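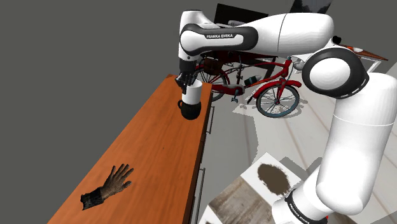 My sister says I should have pulled the plug out of the wall the second the screen went funny. She said it twice on the phone last night, and then she said it again this morning in a text with no hello on it. Fine. Noted. I didn't pull the plug, I clicked "OK" like a person who has clicked "OK" ten thousand times before, and now I'm writing this by hand at the kitchen table with a pen that skips.

So, for the record, since I'll want to remember the order of it later. I was doing the invoices for the shop and an email came in that looked like it was from Drorkesitz, where we've had the web store for years. Same green, same footer, same slightly bossy way of talking. "Your storage is almost full." Well, it IS almost full, it's been almost full since spring! So I logged in on their page, and it was not their page, and about an hour went by with nothing odd at all. I even had lunch. Then the file names started changing.

You can't imagine how boring it looks. I always thought it would be skulls and red letters. It was just my folders, and every file in them suddenly ended in the same five letters of nonsense, and one text note sitting on top asking for money. 1,538 files. I know because the repair place in Preldale ran a list for me – a very long list, they printed it, I don't know why they printed it.

The note wanted $3,336. Such a strange amount. Who sits there and picks that? I keep thinking it must have been a round number in some other money and they converted it, like a hotel.

I'm not paying. I went back and forth until 4 in the morning and I'm not paying. The bank froze the business card, the police took a report over the phone (very nice, very tired, gave me a case number and spelled my street wrong), and the repair place says the better news is that Paisan, the little backup program I put on two winters ago and then complained about every single week for being slow, had been doing its job the whole time. It has nearly everything up to the end of June. So I've lost July, and the bit of August we've had. July was a slow month anyway, except for the wedding orders, and I've got those on paper because the printer was being printed-on-both-sides stubborn and I kept the spoiled copies.

What I can't get back is the photos from the trip to Flolevness. They were on the desktop because I was "about to sort them." I'd been about to sort them since we got home. I did cry over those a bit, standing up, eating crackers.

Tonight's job is passwords. I had 2 of them, if I'm being truthful, one for important things and one for everything else, and the important one was the everything else one with an exclamation mark. My sister wants me on one of those password manager things and she's sending me a link, and I told her I'm not clicking any links, not even hers, and she laughed for the first time since this started. She's going to come over and do it with me instead, and bring the good bread.

Other things from today. Moved the tomatoes out of the wind. Called the wedding people and told them plainly what had happened, and to watch for weird emails with my name on them, and they were so kind about it I had to go sit in the car for a minute. Need to call the rest of the customers tomorrow, starting with the A's. Also need stamps, and a pen.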